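Tuesday, late, tea gone cold beside me

Well, we passed 1000 today, and I have to write it down before I fall asleep, because it has been such a long slog since we set up in the Ullham shop in March! One thousand tries at picking a block out of the bin, every one of them logged and labeled good or bad. Elspeth says the model wants 3806 before she'll trust the numbers, so there's plenty of road left, but I was happy all the same and bought us both a bun.

The mornings go to the easy layouts, blocks lying apart from each other, and the afternoons to the messy ones, where I tip them in and let them land however they like. I've grown fond of the messy ones. A block propped across two others is worth far more to us than another one lying flat in the open, and I find myself hoping for it every time I tip.

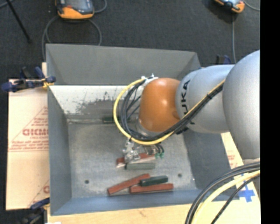
We did 110 after lunch and I threw out 3, all my own fault for pressing the button before I'd typed the label. Elspeth was very kind about it - she did the same thing for a whole day back at Trusville, so she says. We still disagree over the failed grasps. I want to keep every one, and she'd like to thin them out so the poor thing doesn't learn to be timid.

Tomorrow I must check the clamps before we start, and ask Ustness about more disk space. And call Mom back, I've put it off twice now.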